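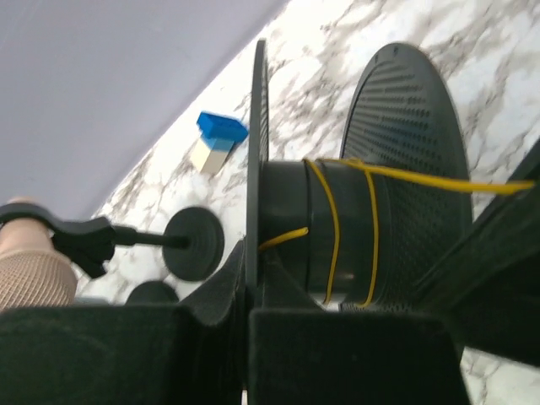

Kobori Arm Open Day: A Review from Somebody Who Went for the Spools

Posted July 3, 2023

I should say up front that I'm a 3D printing person and only a robot person by accident. My sister-in-law forwarded me the sign-up page for the Kobori open day in Brokthorpe, I saw the words "filament handling," and that was that, I was in the car! I'd been reading about the arm since February, when Drilden first put it in their newsletter, and I wanted to see it deal with something as annoying as the stuff on my own shelf.

They got the hard part right, which is to say they picked a nearly finished spool. Anybody can grab a full one. The one on the marble top was dark gray, lying on its side, with just a few thin loops of yellow left on the hub and a loose strand wandering off across the dotted flange toward the gripper. If you print at home you know that strand. It catches on everything, it springs off the moment you look away, and it will tie itself in a knot out of spite.

Vibeke Vestergaard ran the demonstration, and she was a delight. She talked the whole way through without once making us feel slow, and she let people interrupt (I interrupted a lot). The task was simple enough to say out loud: pick up the spool, carry it to a tray, set it down without losing the end of the filament. I watched 2 rounds of it from the front row. In the first the arm came in low, closed up on the spool and had it in the tray while I was still getting my glasses on. In the second the yellow end slipped loose on the way over and Vibeke had to stop and tuck it back by hand. She took it in good humor and started talking about grip angles, and I liked her all the more for it.

My favorite thing was how gentle the fingers are. I had pictured something clanking and industrial, and the black fingers have a soft, almost felt-like look to them up close. The wrist camera is a nice touch too, although with the gripper filling so much of the view I did wonder how much it can see once it gets in really near. I asked Szymon Wysocka, who was looking after the software table, and he told me they lean on the approach for most of the positioning and trust the fingers for the last little bit. I nodded as though I knew what that meant, and thought about it all the way home.

Now for the grumbles, because I did have a few. The room was warm and there weren't enough chairs. The arm is slow if you're used to just reaching over and picking a thing up, and a smooth marble top is a kinder place to work than my bench, which is mostly glue. I'd have loved to see it try a messy shelf. There was also no printed handout, so I scribbled the payload on the back of my parking ticket: 500 grams with the standard fingers. That's plenty for a spool with this little left on it and not nearly enough for a full one-kilogram roll, so keep that in mind if you were hoping it would restock your printers for you.

They also had the smaller Molau gripper on a side table, which weighs 415 grams and which you were allowed to open and close yourself. There was a line for that one, mostly children, and me.

Admission was free, parking was easy, and the coffee was better than it needed to be. I'd give the day four stars out of five and the arm itself three and a half, with the missing half waiting on a better way to hold onto that loose end. Vibeke mentioned another session in the fall. If you go, sit on the left side, you get a much better look at the wrist from there.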